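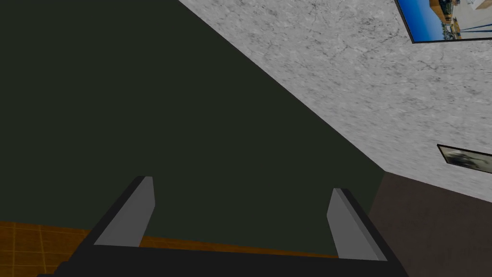
## 4. Words for empty space between two things

In the previous section we treated nouns which name a solid part of an object, such as *edge*, *corner* and *rim*. The present section is concerned with nouns which name a part where there is no material. English has many of them, and their use in ordinary talk is less well described than one would expect. We limit ourselves to *gap*, *space*, *opening* and *slot*, and leave out *hole*, which has already a large literature of its own.

### 4.1 Material

The examples come from the Plandesent collection, which contains recorded conversations from two towns, Volidlow and Muriithi. The speakers talk mostly about repair work at home, gardens, moving of furniture and parking. We selected 90 passages in which at least one of the four nouns refers to a physical space. Passages about time ("a gap between jobs") or about money were removed, and also fixed names such as *parking space*, when the speaker did not describe the place itself. The transcripts were kept in the form in which we received them from the Skinico project, with two exceptions: we joined words which were split by a pause, and we corrected evident errors of spelling. The pauses themselves are not analyzed here.

For every passage we wrote down which objects limit the space, whether the speaker names these objects, and which verb comes together with the noun. The classification was done by both authors separately. Where we did not agree, we listened to the recording again, and if the disagreement remained, we put the passage aside as unclear. Most of the unclear passages concern fences. A fence with a missing board can be understood as one object with an opening or as two pieces with a gap, and the speakers themselves change between these two descriptions, sometimes inside one sentence.

### 4.2 *Gap* and its two sides

The noun *gap* asks for two sides. In our passages the sides are either named with *between* ("the gap between the stove and the counter") or they are clear from what was said before. An open distance between two parts that face each other, as in Figure 2, is the typical case. The sides do not need to be equal in height or exactly parallel. One speaker in Volidlow describes at length a gap between a leaning shed and a straight wall, and she does not hesitate about the word, although the distance at the top is much smaller than the distance at the ground.

It is more difficult to say what is required from the sides. We first assumed that they have to belong together, like two boards of one floor. The material does not support this. Speakers use *gap* also for the distance between two parked cars, between a bed and a radiator, and between a hedge and the neighbor's garage. What these cases have in common is that the speaker has some interest in the distance: something should pass through it, fall into it or be prevented from this. When such interest is missing, the speakers prefer *space*, or they name no noun at all and say simply that one thing is *away from* the other.

The verbs point in the same direction. *Gap* is found with *fill*, *close*, *leave* and *squeeze through*. The verb *leave* is of particular interest, as it divides the uses into wanted and unwanted gaps. Compare (1) and (2), both from Muriithi:

(1) You have to leave a gap behind the fridge or it gets too warm back there.

(2) Whoever put that door in left a gap you could mail a letter through.

In (1) the gap is part of a good result, and in (2) it is a sign of bad work. The noun is therefore neutral, against the remark in several learner's dictionaries that a gap is something which should be filled. We think that this remark comes from written sources, where the figurative uses are more frequent.

### 4.3 *Space*, *opening* and *slot*

*Space* is the least restricted of the four. It can have two sides, but it can also have three or four, or no clear limit at all ("there is space by the window"). Without an article it behaves like a mass noun and is measured by what can be put in it. With an article it is often replaceable with *gap*, but not always: *a space between the chairs* suggests a place for another chair, while *a gap between the chairs* only says that the chairs do not touch. Native speakers whom we asked informally confirmed the difference, though they found it weak.

*Opening* requires a surface or a body that is otherwise closed. It goes with *into* and *through*, and it is seldom used with *between*. In the whole selection there are 2 passages with *opening between*, and both are about bushes. We suppose that a row of bushes is seen as one body, similar to the fence which was mentioned in 4.1.

*Slot* is narrower in meaning – it names a space made for one certain thing. The thing does not have to be present, but the speaker must know what it would be. For this reason *slot* appears late in the conversations, when the purpose of the object was already discussed, and it is almost never used in the first mention.

### 4.4 Change of noun during a conversation

The first noun is not always the last. In longer passages about one and the same place, speakers begin often with *space* and go over to *gap* when a measurement is given or when a problem is found. The opposite direction is rare. We do not interpret this as a correction, for the speakers do not show any of the usual signs of it, such as *I mean* or *well*. The listener also takes over the new noun without a comment.

Whether the same order is found in written instructions remains open. Section 5 returns to this point with the material from product manuals, where the sides of a gap are more often named in full.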